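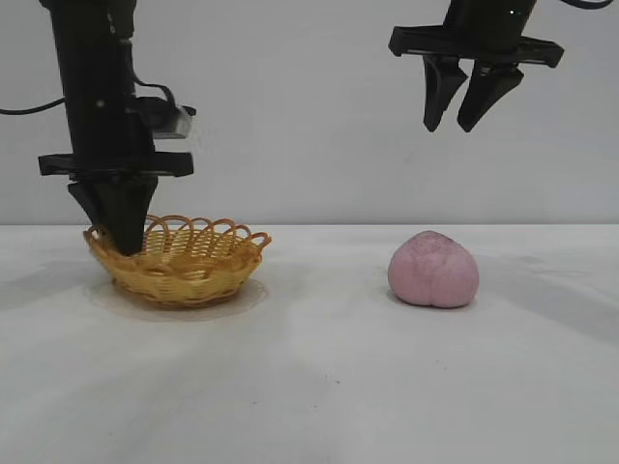

The little straw-coloured one with the looped rim

Thread: Small round basket with loops along the top — how do I clean it, and what is it made of?

hedgerow_jill
Hello all, long-time reader of the basketry board and very occasional poster (I think my last one was the business with the log basket, which some of you were very kind about).

I've put my little basket at the top of the thread. It's a shallow thing, somewhere between round and oval, in a lovely honey yellow that goes a bit more tan in the shadows. The sides are quite a close weave, and then the strands come up out of the top in a row of open loops all the way along like a crown, and there's one small woven loop at the end that I suppose you would call a handle, although you'd never carry anything by it.

It came in a mixed box from the church hall sale in October, along with a toast rack and a quantity of doilies, and I paid 3 pounds for the lot. I have fallen for it completely. I want to use it on the breakfast table for rolls, or possibly eggs, but it has the smell of somebody else's cupboard and there is a fair amount of dust down between the strands which I can feel with a fingertip but can't get at.

So, two questions. What is it likely to be made of? And can I wash it, or will it fall to pieces in my hands? I'm nervous of the loops in particular. One of them has a tiny bit of give in it when I press.

Thank you in advance, and sorry for the length, I do go on.

moss_and_withy
What a pretty thing, and well bought. I wouldn't like to swear to the material from a photo. The colour says straw or some sort of grass to me, but there are dyed and varnished canes that come out the same shade, and there's paper cord too, which catches people out all the time. I have been caught out by it myself, and I'd been making baskets for 21 years by then.

A way to get nearer: find an end, somewhere on the underside where it's been tucked in, and look at it with a magnifying glass. Paper cord will look like a twisted strip and you may be able to see the turn of it. Cane is solid right through with tiny pores. Straw and rush are hollow or spongy in the middle. If you can tell us which of those it is, the cleaning answer more or less follows.

Please don't put it in a bowl of water before you've looked.

bramblecote
Oh I do like those loops! My gran had one very like it on the dresser and it held her sewing things, and I was never allowed to pick it up by the top edge. I got told off for it more than once.

For the dust I use a soft make-up brush, a fat one, and the hoover nozzle held a little way off with an old pair of tights stretched over the end. Brush with one hand and hoover with the other. It takes ages but it's rather a soothing job with the radio on.

tidewrack
I'm going to be the one who says just wash it. I've washed every basket I own in the bath with a drop of washing-up liquid, given it a rinse and hung it on the line, and they've come up beautifully. Plant material likes a drink now and then. It's the dry ones that snap.

moss_and_withy
With respect, tidewrack, we've had this one out before. Willow likes a drink, and so does most cane. Paper cord swells up and goes furry. Dyed straw may let its colour go, and then you have a patchy basket and a yellow bath. Jill doesn't know what she's got yet, so I'd hold off.

tidewrack
Fair enough about the paper, I'll give you that, I don't own any. But I do think people get frightened of their baskets. It was made wet, wasn't it? Nearly all of them are made wet.

moss_and_withy
Made damp by someone who then shaped it as it dried, yes. A shallow bowl that gets soaked sixty years later and left to dry by itself on a line can come back a different shape. I've seen round ones dry like a saddle.

hedgerow_jill
Goodness, thank you, I went to make a cup of tea and came back to all this.

I've had a look with my stamp magnifier. I found an end underneath, near the middle, and as far as I can tell it's a bit spongy inside with a shiny skin on the outside. It isn't twisted. When I pressed it with my nail it dented and stayed dented. Does that get us anywhere? I'm sorry to say I also sniffed it at close quarters and sneezed for a good while.

moss_and_withy
It gets us a long way. A shiny skin with a spongy middle does sound like one of the rushes or grasses, and I'd stop being worried about paper. Which plant exactly I couldn't say, and I'd be suspicious of anybody who could from here.

So here is what I'd do. Brush and hoover first, exactly as bramblecote says, inside and out, and do the loops last, supporting each one from behind with a finger. Then wring out a cotton cloth in lukewarm water until it won't drip at all, and wipe along the strands, never across them. Try a patch on the bottom first and look at the cloth. If there's yellow on it, stop there and be content with the brushing. Dry it the right way up on a rack somewhere airy and out of the sun. Give it 2 whole days, even if it feels dry before supper.

As for the loop with some give in it, if it's only moving and not split, leave it be. They're meant to move a little.

osier_pete_ish
Coming in on the smell. Bicarbonate of soda in a saucer, basket on top, the whole lot inside a big lidded box for a week. I did a picnic hamper that way that had been kept in a boathouse and you really wouldn't have wanted to eat out of it before. Change the bicarb halfway through. Don't sprinkle it straight on to the weave or you'll be picking white powder out until Easter, as I can confirm.

bramblecote
Ours used to get put out on the windowsill on a breezy day, and I think fresh air does most of it. But the bicarb is a good tip, I'm going to try that on my peg basket.

quince_parlour
Hello, new here, hope it's all right to join in. I have a similar shape but mine is lidded, and it has a paper label underneath saying Ridska. Has anyone come across it? I've wondered whether it was the maker or the shop or a place. Jill, is there anything on the bottom of yours?

hedgerow_jill
Welcome, quince! Nothing at all on mine, I'm afraid, I've been over it with the magnifier. There's a slightly paler patch where there might once have been a sticker, but I may be talking myself into that.

osier_pete_ish
Ridska rings a bell as a gift shop import label, from when every seaside town had a shop that sold baskets and shell boxes. I had a table mat with the same on it. I couldn't tell you a date. There was another called Vedari that did bread baskets and plate holders. All pleasant, cheerful stuff and very little of it worth money, which suits me because then you can use it.

quince_parlour
Lovely, thank you, that's more than I've ever found out. A shell box sounds just the sort of company it would have kept.

tidewrack
Can I ask what people think about the rim, from a making point of view? I've been trying to do a looped border like that and mine flop about. They look splendid for a day and then start leaning on each other like people at a bus stop. Jill's stand up so nicely above the side.

moss_and_withy
Now that's a good question and I'm glad to leave the bath behind us. Two things usually cause it. Either the loop is too tall for the thickness of the strand, or the end isn't pushed far enough down into the side. I take mine down a good two inches alongside the next stake, further if the weave will let me, and I use a bodkin to open up the way first. A close weave on the sides helps enormously, as it grips. If you've woven loosely you've nothing for the loop to hold on to.

Overlapping helps too. If each loop starts before the last one finishes they prop each other up.

tidewrack
I've been going down about an inch, so there's my answer. Thank you — and I shall keep my paper things out of the bath, should I ever have any.

larder_mouse
I'd go carefully about bread in it, Jill, or at any rate put a napkin in. Crumbs get down into a close weave and then you have weevils, or worse. I lost a very nice Overgaard bread tray that way and I still mind.

bramblecote
Oh, I've always put bread straight in! Turn it over and give it a pat in the garden afterwards. The birds are delighted.

larder_mouse
A crusty roll is one thing, but think of a croissant, all that butter. Grease in straw is there for good and it goes sticky, and then it holds the dust and you're back where Jill started. Napkin every time for me.

hedgerow_jill
I think I'm on the side of the napkin, mostly because I have now got so many doilies. Eggs might be the safest thing of all. I tried half a dozen in it just to see, and they looked very well, the brown ones especially.

I'm going to do the brushing tonight and the damp cloth at the weekend, and the bicarb after that. Will report back.

hedgerow_jill
Reporting back, 2018-11-05, as promised and rather later than I meant.

The brushing made the most difference by miles. I used a blusher brush and the hoover with the tights on, and the amount that came out of such a small basket was shocking. Then the damp cloth. I tried underneath and the cloth came away grey with no yellow in it that I could see, so I carried on, one strip of weave at a time, with a finger behind the loops. It sat for two days on the cake rack in the back bedroom. It has kept its shape, and the colour has come up warmer, or else I'm just fonder of it.

The smell took longer. One week on the bicarb wasn't quite enough so I gave it another, and now there's only a faint hay sort of smell which I rather like. The loop with the give in it still has the give in it.

moss_and_withy
That's a proper job. The hay smell is just the plant, and you'll get it again on damp days.

osier_pete_ish
Very pleased about the bicarb. Put it somewhere out of full sun if you can, as that yellow will fade on one side and you'll be forever turning it round.

tidewrack
Well done Jill. And for anyone following the other half of this thread, I went down two inches with a bodkin and my loops have been standing up since the middle of last week. I'll start a new thread with the border so as not to clutter this one.

quince_parlour
Does anyone know if the same would do for a lidded one? The lid has a knob on it that I think may be glued.

moss_and_withy
Brush, yes. I'd keep the cloth well away from the knob until you know what's holding it on. Can you see any stitching from the inside of the lid?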